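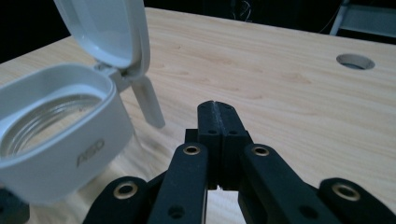

MONORA BUILDING USERS - NOTES OF THE JANUARY MEETING

Started 6:10 p.m. in the second floor meeting room. Notes by Ksawery Szulc.

1. Last time's notes
Accepted. The line saying the Mensah samples were "well received" was struck out. No one present could say who had received them well.

2. White containers for the shared tables
Cesum wants us to put one white plastic container on each shared table for pens, clips and cable ends. It has a hinged lid, ASD in small gray letters on the front, and a clear glass insert with a threaded rim.

I asked what the glass is for. Cesum's answer was that it lifts out for washing. Fine, but a threaded rim suggests a screw cap, and there is no cap in the price list. Sorkow said the hinged lid does the job. Maybe. I would still like to see a price for the plastic part alone, without the glass.

The lid stands straight up when it's open. Two people liked this because you can see from the door which ones have been left open. The other view (mine, mostly) is that a lid standing up like that will get caught by a sleeve sooner or later. The narrow white tab at the hinge was also brought up. Cesum calls it a strap. Sorkow thinks it is a latch. The leaflet doesn't say.

Cesum's quote is for 200 containers. We have 16 tables. I asked for this to be written down twice, so: we have 16 tables. Cesum says the unit price only works at that quantity and the rest would be "kept for growth." No agreement on where they'd be kept.

Decision: no order. Cesum to come back with a price for 16, with and without the glass.

3. Tables
The light wood tops are holding up better than I expected, and I'll admit that. Sorkow wants them oiled every spring at a cost of up to 1000 for the whole set. I asked what happens if we skip a year and did not get a clear answer. Put off.

The round cable holes were discussed again. Crumbs go down them. Covers were suggested - also by Cesum, who happen to sell covers. Members are asked to eat in the kitchen for now.

4. Other business
Sunday opening: still no key arrangement. Carried over for the third time.

Closed 7:25 p.m. Sorkow to book the room for the next one.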